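Skavholm Seed Library
Progress report to the Madigan Fund, second period, up to the end of June

Thank you for the extension that you gave us in spring. This report covers the work since our first report, the money spent, and what we want to do before the autumn.

Seed collection

We have now 875 packets in the catalog. The largest part are beans and peas, then tomatoes, then kale. Onion and leek are still weak. These need two summers to give seed, so the plants that our growers put in last year are flowering only now, and I can report a result for them in the next period.

Eleven growers have signed the growing agreement. Two of them are in Starnier, on the other side of the valley, and this is useful for us for squash, because the distance keeps the varieties from crossing. One grower had to stop for health reasons and her bean lines went to Abhishek Kaushik, who had free ground.

Storage

In the first report I wrote that the paper envelopes were taking up moisture in the cellar room. We have moved everything upstairs to the north room and the stock now goes into closed boxes with a bag of drying gel in each. Boxes are sorted by plant family and then by harvest year. The oldest year stands in front, so it is lent out first. The relative humidity inside the boxes is written down every month. The numbers from May and June are good, but I would like to see a wet autumn before I call this problem solved. 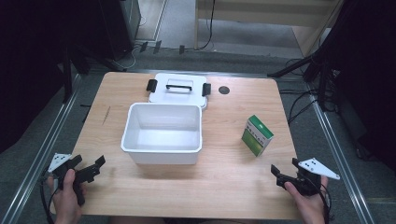 Abhishek Kaushik wrote to me after reading the draft of this report that the boxes are fine for beans but that he would not keep lettuce seed this way for more than a short time – he asks for a small refrigerator, and he reminds us that his own lettuce came up very thin this spring from seed stored at room temperature. I think he is right. We did not plan a refrigerator in the budget, and I ask below if we can move money for it.

Germination tests

We tested the older bean and tomato lines first. The beans were strong in nearly all cases. Tomatoes were mixed, and the lines under the threshold have been given to growers for fresh seed this summer. Parsnip failed completely, as is normal for old parsnip seed, and it is taken out of the catalog.

The tests take more time than we wrote in the application. We planned them as one winter job, but it is better to spread them over the year.

Catalog and lending

The catalog runs on Flerkus and borrowers can search it from home. The labels print correctly now. Still open is the return form: people bring seed back but leave the harvest year empty, and then we cannot use it. We will make this field required.

Budget

Spending follows the plan, with two exceptions. Printing cost less than expected because the label sheets are smaller. Travel to the growers cost more. We ask for your permission to use what is left in the printing line for the refrigerator.

Next steps

Collect the early peas and the kale seed in July. Visit the growers in Starnier before the squash is open. Finish the growing notes for onion and leek – the draft is with the growers for comments. The receipts are in the annex, in the same order as the budget lines.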